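How to Compare Two Sets of Gripper Pads Using a Keyboard

Posted January 30, 2025 by Ruth Giraldo

If you have hand-held grippers and more than one kind of pad to choose from, you need a test object that shows the differences quickly. Boxes and cups are too easy. Almost any pad will hold a box. A computer keyboard is long, flat and uneven on top, and it sags toward one end when you lift it off center. We use one for every pad comparison at our bench.

The steps below cover a two-gripper lift with the Kino pads and the Brandetti pads. One full comparison fits in an afternoon.

What you need

Two hand-held grippers, both in working order
Two sets of pads
A full-size keyboard you don't mind scuffing
A table with a plain top
A kitchen scale
A notebook or a spreadsheet

Step 1. Weigh the keyboard

Put the keyboard on the scale with the cable held up so it doesn't add to the reading. Ours comes to 700 grams. Write the number down. If you change keyboards later, your old results won't compare with the new ones.

Step 2. Set the start position

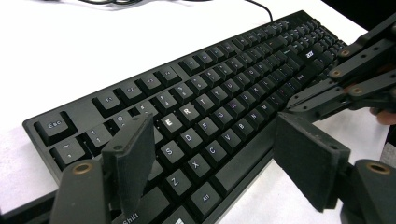
The start position matters more than people expect, so pick one and keep it. We lay the keyboard at an angle to the table edge and bring the first gripper in open, one finger on each side. The second gripper comes in over the far end. Before closing, check where the pads sit against the key legends. With one pad over part of the left Shift key and the other to the right of the space bar, you have landmarks you can find again on the next try. Note them by name in your log. "Left side, near the middle" is no use a week later.

Look at the pivots too. The brass bushings should turn freely. If one side of the linkage is stiff, the fingers close unevenly and you end up blaming the pads.

Step 3. Close slowly and lift

Close both grippers until the pads touch, then stop. Squeeze a little more and lift the keyboard just clear of the table. Hold it for a count of 5, then set it down. Do 14 lifts with one set of pads before you swap. Mark each lift as held, slipped or dropped.

If a key gets pressed during the grip, mark that too. It tells you the pad is riding up over the rim instead of holding the side.

Step 4. Try the far gripper on its own 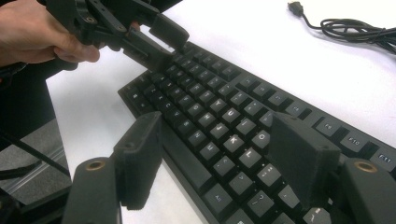
Some pads do well on a two-sided lift and badly on a small, precise touch. To check this, use only the tips of the far gripper and press one key in the upper rows. Choose a key before you move and see whether you hit it without touching its neighbors. Thick pads are usually worse at this. Repeat for the same number of tries as the lifts.

Step 5. Swap pads and repeat

Change the pads on both grippers, never only one. Wipe the keyboard with a dry cloth. Then run steps 2 to 4 again with the same person holding the same gripper in the same hand.

Reading the results

Count slips first and drops second. In our log, which now has 2,134 lifts in it, a pad that slips often in the first session has nearly always gotten worse by the third. We kept the Brandetti set for lifting and the Kino set for key presses. Your grippers may give a different answer.

Filed under: Grippers > Pads and Fingers > Bench Tests

3 comments

mcoyle: Do you unplug the keyboard for this? I left mine plugged in and typed a page of junk into my log.

Ruth Giraldo: Yes, unplug it. I should add that to the list.

tbench_77: Tried it with the Ham pads from July. Four slips out of 14, all on the number pad end.

Contact | Copyright Storkora Bench Notes | Back to top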